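OK so I've been put in charge of the raffle at our club's July fundraiser and I now know far too much about meat trays. A thread, for anyone else who gets roped in 🧵

1/ First thing. A raffle and a lotto are different beasts. In a raffle somebody in the room goes home with the prize. In a lotto the balls come out and quite often no one does. My uncle has been arguing the opposite for years and he's wrong.

2/ We've done ours on those cloakroom ticket books forever, the ones where every colour is the same pale green once the lights go down. Ekrem Sezer called a pink 34 last year and two people stood up. Neither of them was pink.

3/ So this year I wanted numbered tickets with a proper stub. Jozef Bosman at Shehu printed them for us and they're gorgeous, perforated and everything. He started the run at 2045 so the numbers would carry on from the last lot. Try explaining that to a bloke who reckons there must be thousands of tickets ahead of his.

4/ Please, please check your state's rules before you sell a single one. What you're allowed to give away and whether you need a permit depends on where you live and how big the prizes are. I spent a whole arvo on it with a pot of tea and a highlighter.

5/ Pricing! We went 3 for a fiver and it flew. Singles hardly moved. Give people a bundle and they'll dig around for the note.

6/ The barrel. Ours is a chook raffle barrel older than me and the door sticks. Fold your stubs the same way every time or the fat ones get grabbed first (I tested this at the kitchen table, 95 stubs, and my family has asked me to stop).

7/ Draw the small prizes first and the big one last. We did it backwards once and the whole room cleared out before the hand cream.

8/ Someone's asked if they can buy in without turning up. With us, yep, as long as your name and phone number are on the stub and I can read your handwriting. Alla, I'm looking at you.

9/ Right, that's me, off to ring the butcher. Sing out if you want the ticket template, happy to share it!

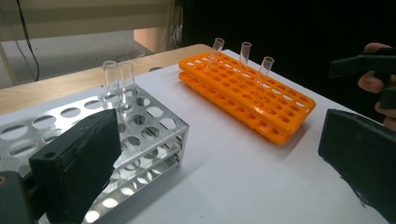 Silver rack, orange rack.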